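Projektbericht: Der Durchlass am Skirkell

Dezember
von Bouchra Ouali

Eigentlich wollte ich ja eine Brücke. Im Wasserbau-Modul durfte man sich zu Beginn des Semesters ein Thema aussuchen, und ich hatte mir fest vorgenommen, irgendwas mit großen Spannweiten und schönen Momentenlinien zu nehmen. Die Brücken waren dann schneller weg, als ich die Liste aufklappen konnte, und bekommen habe ich: ein Rohr. Genauer gesagt ein Betonrohr unter einem Wirtschaftsweg bei Skollach, durch das der Skirkell fließt, ein Bach, den man im Sommer mit einem großen Schritt hinter sich lässt. Ich war erst mal beleidigt. Inzwischen kann ich auf Familienfeiern sehr lange über Einlaufverluste reden (fragt meinen Bruder).

Die Aufgabe klang simpel. Bei starkem Regen staut sich das Wasser vor dem Weg und läuft auf die Wiese, manchmal auch über den Weg drüber. Wir sollten herausfinden, ob das Rohr zu klein ist, ob es an etwas anderem liegt und was man mit wenig Geld daran ändern könnte. Unser Team hieß intern Imix, ein Name, den jemand beim ersten Treffen in die Kopfzeile vom Protokoll geschrieben hat und den danach alle einfach übernommen haben. Er steht jetzt auch auf dem Deckblatt der Abgabe.

Zuerst also Unterlagen suchen. Vom Durchlass gab es einen Lageplan ohne Höhen und eine Skizze, auf der das Rohr schnurgerade unter dem Weg liegt. Innendurchmesser 60 cm, Länge über 20 Meter, das ist für so einen Weg ziemlich lang und liegt daran, dass der Bach ihn schräg kreuzt. Alles andere mussten wir selbst aufnehmen. Das Nivellement haben wir an einem Vormittag gemacht, an dem es so neblig war, dass ich die Latte am Auslauf nur erahnen konnte – wir haben dann gewartet, Tee getrunken, wieder gewartet und gegen Mittag alles nochmal von vorne gemessen. Der Schleifenschluss war danach richtig gut, und ich bin auf diese Messung bis heute stolzer als auf den ganzen Rest.

Das Gefälle der Rohrsohle kam bei uns deutlich flacher raus als auf der Skizze. Ob das von Anfang an so gebaut wurde oder ob sich da über die Jahre etwas gesetzt hat, konnten wir nicht klären. Für die Rechnung ist es auch egal, man nimmt, was da liegt.
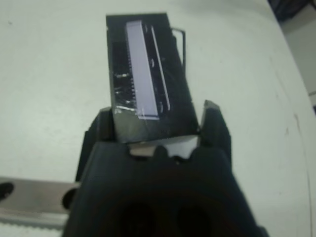
Beim Abfluss wurde es dann komplizierter. Wir haben mit Salzverdünnung gemessen: Man kippt oberhalb eine bekannte Menge gelöstes Salz in den Bach und zeichnet weiter unten auf, wie die Leitfähigkeit ansteigt und wieder abfällt. Aus der Fläche unter der Kurve bekommt man den Durchfluss. Im Skript ist das eine halbe Seite, und die Kurve sieht dort aus wie ein freundlicher Hügel. Unsere erste Kurve sah aus wie ein Kamelrücken mit Zahnschmerzen. Wir hatten die Messstelle zu nah an der Eingabe gewählt, das Salz hatte sich noch gar nicht über den ganzen Querschnitt verteilt, und die Sonde hing auch noch in einer Ecke, in der das Wasser fast stand. Also weiter runter mit der Sonde, in die Strömung rein, Eingabe ein gutes Stück weiter nach oben verlegt, hinter die kleine Engstelle mit den Erlen. Danach passte es!

Ausgewertet haben wir mit Xenos, einer Tabelle mit Makros, die sich in unserem Institut von Jahrgang zu Jahrgang weitervererbt. Xenos kann erstaunlich viel, aber man muss wissen, dass es die Grundleitfähigkeit des Bachs nur aus dem allerersten Messwert nimmt. Wenn dieser erste Wert ein Ausreißer ist, ist die ganze Auswertung schief. Das hat uns einen Abend gekostet. Ich habe die Stelle jetzt so umgebaut, dass vor der Eingabe über einen frei wählbaren Zeitraum gemittelt wird, und eine Notiz dazugeschrieben, damit der nächste Jahrgang wenigstens an anderer Stelle verzweifelt.

Der größte Durchfluss, den wir selbst erwischt haben, lag bei 83 Litern pro Sekunde. Das war nach einem Regentag, an dem ich beim Aufstehen schon gemerkt habe, dass heute unser Tag ist, und um sieben Uhr morgens alle aus dem Bett telefoniert habe. Für das Rohr ist das wenig. Rein rechnerisch müsste es ein Vielfaches davon schaffen, auch mit dem flachen Gefälle und mit einer ziemlich pessimistischen Rauheit. Trotzdem stand das Wasser vor dem Einlauf sichtbar höher, als es nach unserer Rechnung hätte stehen dürfen. Und damit war klar, dass wir mit der Formel aus der Vorlesung allein nicht weiterkommen.

Wir haben uns dann aufgeteilt. Die einen haben sich den Einlauf vorgenommen, also Rechen, Flügelwände und das ganze Geschwemmsel, die anderen haben gerechnet und versucht herauszufinden, welche Annahme falsch sein muss, damit der Wasserstand rauskommt, den wir an der Latte abgelesen hatten. Ich war bei den Rechnern, habe mich aber ständig bei den anderen rumgetrieben, weil die draußen waren und die Gummistiefel hatten.

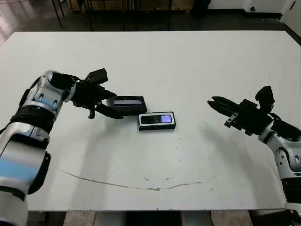 Warum nimmt man für die Bemessung nicht einfach die Werte von einem amtlichen Pegel?

Für einen so kleinen Bach wie den Skirkell gibt es keinen Pegel, deshalb schätzt man den Bemessungsabfluss aus Niederschlag, Einzugsgebiet und Abflussbeiwert ab und prüft mit eigenen Messungen, ob die Größenordnung stimmt.

Das Einzugsgebiet haben wir aus dem Geländemodell abgegrenzt und danach abgelaufen. Das Ablaufen kann ich wirklich allen empfehlen, auch wenn man hinterher Kletten an Stellen hat, an denen man keine Kletten haben möchte. Im Geländemodell verlief die Wasserscheide nämlich sauber auf einem Rücken oberhalb der Obstwiese. Vor Ort gibt es dort aber einen Graben, der quer durch den Rücken geht und Wasser von der anderen Seite herüberbringt. Der ist so schmal, dass er in der Auflösung einfach verschwindet. Mit Graben wird das Gebiet spürbar größer, und der Bemessungsabfluss steigt mit. Ich habe in dieser Woche gelernt, Höhenlinien mit einem gewissen Misstrauen zu betrachten.

Beim Abflussbeiwert haben wir lange diskutiert. Im oberen Teil ist fast alles Wald, da versickert viel, unten liegen Wiesen auf lehmigem Boden und ein Stück asphaltierter Weg. Wir haben am Ende zwei Varianten gerechnet, eine mit trockenem und eine mit vorgesättigtem Boden. Die zweite ist für uns die maßgebende, denn die Probleme treten laut den Anwohnern immer dann auf, wenn es vorher schon tagelang geregnet hat. Die Gespräche am Gartenzaun waren übrigens mit das Schönste am ganzen Projekt! Eine ältere Dame hat uns an ihrer Schuppenwand Striche gezeigt, mit denen sie seit Jahren die Hochstände markiert, leider ohne Datum daneben. Wir haben die Striche trotzdem eingemessen.

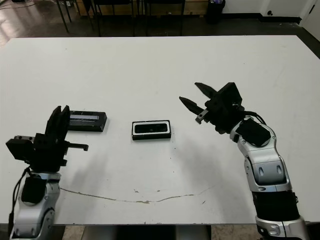
Die Lösung für unseren rätselhaften Wasserstand steckte schließlich im Rohr selbst, oder genauer gesagt in seiner Lage. Einlauf und Auslauf haben jeweils einen kleinen Schacht, und auf der alten Skizze liegen die beiden auf einer Achse. Beim Einmessen haben wir gemerkt, dass das nicht stimmt. Stellt euch den Lageplan so vor wie die beiden schwarzen, rechteckigen Teile auf dem weißen Tisch: grob in einer Reihe, aber das linke ein Stück weiter hinten und leicht schräg. So liegt unser Einlaufschacht zum Auslaufschacht, versetzt und etwas verdreht, und damit muss irgendwo unter dem Weg ein Knick sein. Mit Taschenlampe und Spiegel konnten wir ihn dann auch erkennen. In dem Knick liegt Geschiebe, und zwar nicht wenig, der freie Querschnitt ist dort deutlich kleiner als am Einlauf.

Mit diesem verengten Querschnitt und einem zusätzlichen Verlustbeiwert für den Knick kamen wir endlich in die Nähe unseres gemessenen Wasserstands. Ganz getroffen haben wir ihn nicht, wir liegen in der Rechnung immer noch etwas zu tief. Ich vermute, dass der Rechen am Einlauf den Rest erklärt, da hing an unserem Regentag ordentlich Laub drin. Beweisen kann ich das nicht, wir hatten vor und hinter dem Rechen keine getrennte Ablesung. Das würde ich beim nächsten Mal als Allererstes anders machen, zwei Latten statt einer, kostet nichts und spart sehr viel Grübeln.

Was schlagen wir also vor? Das Rohr muss aus unserer Sicht nicht sofort raus. Erst mal sollte es gespült und dann mit der Kamera befahren werden, damit man weiß, wie der Knick wirklich aussieht und ob die Muffen noch dicht sind. Der Rechen sollte schräger gestellt werden und weitere Stababstände bekommen, so dass sich Laub nicht gleich flächig davorlegt und man ihn vom Weg aus mit einer Harke erreichen kann. Im Moment muss man dafür in den Bach steigen, und die Böschung ist bei Nässe eine Rutschbahn, ich habe das ausgiebig getestet. Oberhalb hätten wir gern noch eine kleine Mulde als Geschiebefang, die man mit dem Bagger leeren kann. Wenn der Weg irgendwann sowieso erneuert wird, wäre ein gerades Rohr mit mehr Gefälle und größerem Durchmesser sinnvoll, die Vorbemessung dazu steht im Anhang.

Bei der Zwischenpräsentation gab es zu Recht Kritik an unserer Fehlerbetrachtung. Wir hatten für die Salzmessung nur die Waage und die Sonde berücksichtigt, aber nicht die Frage, wie gut die Durchmischung war. In der Endfassung steht jetzt ein eigener Abschnitt dazu, mit Wiederholungsmessungen links und rechts im Querschnitt. Die Werte liegen nah genug beieinander, dass ich unserem Durchfluss glaube. Beim Verlustbeiwert für den Knick bin ich vorsichtiger, der ist aus einem Tabellenwerk für glatte Rohre übernommen, und glatt ist da unten wirklich gar nichts.

Und was das Team angeht: Wir haben zu spät angefangen zu schreiben, wie vermutlich alle. Die Feldbücher waren zum Glück ordentlich, sonst hätte ich beim Zusammenbauen der Höhentabelle geweint. Die Schuppenstriche der älteren Dame haben es in den Anhang geschafft, direkt hinter die Nivellementprotokolle. Eine Kopie vom Bericht bringe ich ihr noch vorbei, sobald der Feldweg nach Skollach wieder befahrbar ist.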